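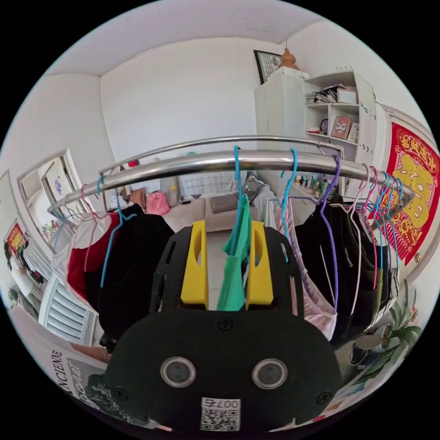 According to one tenant in Drenddale, the letter that ended her claim was shorter than the one that told her the rent was going up. She had expected a hearing, or at least a telephone call. What came was a single page saying that her claim against the landlord had been made too late and would not be considered further.

Chapter 4
Time Limits and the Start of a Claim

4.1 Why dates matter

Most civil claims must be started within a fixed period. If the period has run out, the other side can raise the delay as a defence, and the court may never look at what happened. A strong claim can be lost in this way as easily as a weak one.

The tenant's claim was for the return of a deposit and for damage to her belongings caused by a leaking pipe. She wrote to the landlord's agents, Whitlock, several times. They replied to each letter and at one point offered to pay part of the deposit. She took this to mean that the matter was still open. In law, writing letters is usually not the same as starting a claim, and the period went on running while the two sides wrote to each other.

4.2 When the period begins

There are two common starting points. The first is the date on which the wrong was done, for example the day a contract was broken. The second is the date on which the person harmed knew, or ought to have known, of the harm. Which one applies depends on the type of claim. A single set of facts may give rise to two claims with different starting points – a broken contract and a careless act, say – and each must be checked separately.

The Stilley papers, printed at the end of this chapter, show how this works. The buyer of a house in Comirdale found cracks behind a fitted cupboard 343 days after moving in. The seller argued that time ran from the sale. The buyer argued that it ran from the discovery. Read both letters before going on to 4.4 and note the date each side relies on.

4.3 Stopping the clock

In general the period stops when the claim is issued. The parties may also agree in writing to pause it while they try to settle. An agreement of this kind should say when the pause begins and how it ends. In the Stilley papers either side could end the pause by giving 21 days' notice.

An offer of money does not normally stop the clock. The sum in dispute makes no difference either: the Stilley repairs were priced at £3,786, and the same questions would arise if they had cost ten times as much.

Key terms in this chapter: limitation period, date of knowledge, issue, standstill agreement, defence.

Before you start section 4.4, write a short note of advice to the Drenddale tenant as if she had come to you after Whitlock's first reply. Keep it to one side of paper.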